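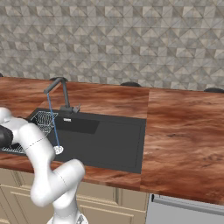 Kitchen render, black sink and dish rack.

Ticket: Static discharge and lifting tiles, packing aisle B
Product: Bondov interlocking floor, ESD grade, charcoal
Site: Clonik, main warehouse
Status: Closed
Priority: Medium, raised to High at second update

Original report

We had 76 square metres of Bondov ESD tile laid in packing aisle B in August, over the existing concrete slab. The floor was tested at handover and passed. Staff at the two benches nearest the roller door are now getting small shocks when they touch the bench frames. The wrist strap tester at those benches reads normal.

Separately, a row of tiles beside the roller door has started to lift at the joins. The worst of them stands up far enough to catch the wheel of a pallet jack. We have put a mat over it and a cone at each end.

Can you advise whether the two problems are connected, and whether the lifted tiles are covered?

First reply from support

Thanks for the report. Please send the following:

Resistance to ground at the affected benches and at one bench that is behaving normally.
The gap between the tile edge and the wall or door track on the roller door side.
The cleaning product in use, and the dilution.
Whether anything fixed has been installed on top of the tiles since handover.

Please take the mat off the floor before you measure. A standard rubber mat will isolate whoever is standing on it.

Update from site

Readings taken at 7.30 am before the shift started. The normal bench is inside the range on the handover sheet. Both problem benches are over the top of our meter.

There is no gap at the roller door. The tiles are hard up against the steel track. The handover drawing shows an expansion gap there, but the ramp edging was left off that side and full tiles were run to the track instead. We didn't pick this up at the time.

Cleaning is by walk-behind scrubber. The contractor changed in October and is using a general purpose floor cleaner with a polish in it. We don't know the dilution, they mix it by eye.

A run of Firkero pallet racking was bolted down through the tiles along the back wall, also in October. Three uprights, two anchors each.

Second reply from support

We have raised the priority because of the trip hazard. These look like two separate faults that happened to turn up together.

Lifting tiles: the floor is pinned at both ends, by the racking anchors on one side and the door track on the other. The tiles expand when the sun is on them through the open door, and with nowhere to go they rise at the weakest join. An interlocking floor has to float. Fixed plant should go through an oversized cut-out so that the anchor bears on the slab and never on the tile.

Static: the polish is the likely cause. It leaves an insulating film over the surface, and it will build up fastest where the scrubber turns, which from your plan is right in front of those two benches. There is also a chance that the copper grounding strip has been pulled off its connection where the tiles have moved. Check that second, after the film has been removed, otherwise you won't get a meaningful reading.

Steps to follow, in this order:

1. Stop using the current cleaner on the ESD area.
2. Strip the surface with a neutral, residue-free cleaner in warm water. Use a red pad or a stiff brush. Rinse twice with clean water and let it dry fully.
3. Repeat the resistance test at the same points.
4. If the benches still read high, lift the tile over the grounding point and check the strip for a break or a loose ring terminal.
5. Unlock the last row at the roller door with a rubber mallet and a flat bar. Trim it to leave the gap shown on the drawing, then fit ramp edging.
6. Loosen the racking anchors one upright at a time with the bays unloaded, cut out around each base plate and retighten to the slab. Have the racking supplier sign this off.

Do not glue or screw down the lifted tiles. It will move the problem to the next join.

Update from site

Steps 1 to 3 done over two evenings. It took more rinsing than expected, the water was still coming up cloudy on the second pass so we did a third. One bench is now back in range. The other came down but is still high.

Step 4: found the ring terminal sitting loose under the tile. The strip itself is fine. Terminal refitted and tightened, and the reading is now in line with the rest of the aisle.

Step 5: last row trimmed. Two tiles had split locking tabs and can't be reused. We had spares of the standard solid top but not the ESD grade. Can a standard tile go in temporarily?

Third reply from support

A standard tile can go in as a stopgap by the door as long as nobody works on it at a bench and it doesn't sit between the ESD area and the grounding point. Mark it so it doesn't get forgotten. Replacement ESD tiles are being sent from the Aliyu depot with 3 lengths of ramp edging. Check the colour batch on the carton – charcoal has varied slightly between runs, and this will show against tiles that have had a few months of traffic.

On cover: the tiles are not faulty, so the material warranty doesn't apply. The omitted edging was an installation matter and we have passed it to the installer with a copy of the drawing. The replacement tiles are supplied at no charge this time.

Update from site

Tiles and edging arrived and are in. Slight colour difference, not a concern. Racking supplier attended and all uprights are now through cut-outs. Floor has stayed flat through a week of warm afternoons with the door open. No further shocks reported.

The cleaning contractor has been given the product sheet and the polish has been taken off site. We have added a monthly resistance check to the aisle B maintenance list.

Closing note

Resolved in November. Causes recorded as no expansion gap at door track, fixed racking through a floating floor, polish residue, and a loose ground terminal. Customer to keep the readings from each monthly check. If a bench goes out of range again, reopen this ticket and attach the last two sets of readings.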